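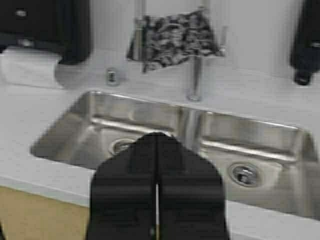

**Checked by:** safety inspector, kitchen area, Rendham test site
**Date of check:** January 16, 2025
**Form:** Sink work by machine, sheet 6
**Arm and control program:** Zastard arm, Peng control program

Marks used on this sheet: OK, Fix, Stop. "Stop" means the machine doesn't work at this sink until the point is closed. Comments are mine. I write them longer than the form asks, so that the next inspector can disagree with me.

## A. Before power on

- [x] **Emergency button reached from the sink and from the door.** OK. I pressed both. The arm stopped each time and stayed where it was.
- [x] **Cable tied and away from the cabinet door.** OK.
- [ ] **Water protection of the wrist.** Fix. The paper says splashes are allowed, but it does not say for how long. I asked for this in May and the answer is still missing.
- [x] **Fingers clean and not damaged.** OK. No cracks, no sharp border at the tips. Please wipe them also on the inner side, where soap stays.
- [x] **Run counter noted.** 3389 before the check.

## B. The sink and what is near it

- [x] **Both basins free of dishes and knives.** OK.
- [x] **Drains.** OK for today. The fingers can come near to a drain, so the program must know its height. Ask for the height to be measured again if someone changes a strainer.
- [ ] **Cloth on the faucet.** Fix. A black-and-white patterned cloth hangs over the upper part of the faucet and covers much of the spout. A person takes it away without thinking. The machine has no step for this in its task list, and if it opens the water first, the cloth can get soaked or be pulled down into the basin. Either remove the cloth before each run or teach the step. I prefer to remove.
- [ ] **Black dispensers at left and right.** Fix. Both are inside the area that the arm can reach when it turns. Put them in the map as things not to touch.
- [x] **Faucet lever.** OK. It is on the right side, and the arm should come to it from the right. From the left it must pass the faucet neck.
- [ ] **Shiny steel.** Fix. The basins reflect a lot of light. In 2 of the test runs the program took a bright line for the border of a plate. It closed the fingers on nothing and reported success. A wrong "success" is for me a bigger problem than a dropped plate.

## C. Chores tried, and can the machine do them yet?

| Chore | Result | May it run alone? |
|---|---|---|
| Pick a plastic cup from the basin | Good | Yes, with the button person in the room |
| Pick a plate that lies flat | Weak, fingers slide on the rim | No |
| Open and close the water | Good if the lever is dry | No |
| Wipe the counter | Good in the middle, poor behind the faucet | Yes, with cold water only |
| Wash a glass | Not tried, see comment | Stop |
| Clean the drain strainer | Lifted, not put back straight | No |

**Comment on the glass.** The team wanted to try it. I said no. The grip force is set for the plastic cup and there is no separate value for glass. When there is a value, I will come and look.

**Comment on wiping.** The Tosto sponge holder works better than a free sponge. With the free sponge the fingers press out the water and then push a nearly dry piece over the counter. The result looks clean from the door, but when I put my hand there it was sticky.

**Comment on time.** One full cycle (cup out, rinse, cup on the rack, wipe) took 578 seconds. I do the same in less than one minute. For safety the slow speed is correct and I don't ask for more. But in the report to the management please write the time, and don't write only "completed".

## D. After the run

- [x] Water closed by hand and checked by hand.
- [x] Floor in front of the cabinet dry.
- [x] Arm parked away from the sink.
- [ ] Log saved with the failed grips marked. Fix. They were saved as normal grips.

## E. Decision

The sink may be used for cup and wiping work under watch. All other chores wait. My opinion about the bigger question, because I was asked: the machine can do parts of washing up, but it cannot yet be left with the washing up. The hard part for it is the small things around the task, like a cloth in the wrong place or a plate that lies flat.

Open points to close before the next check: wrist water paper, cloth rule, dispensers in the map, reflection errors, glass force value, failed grips in the log.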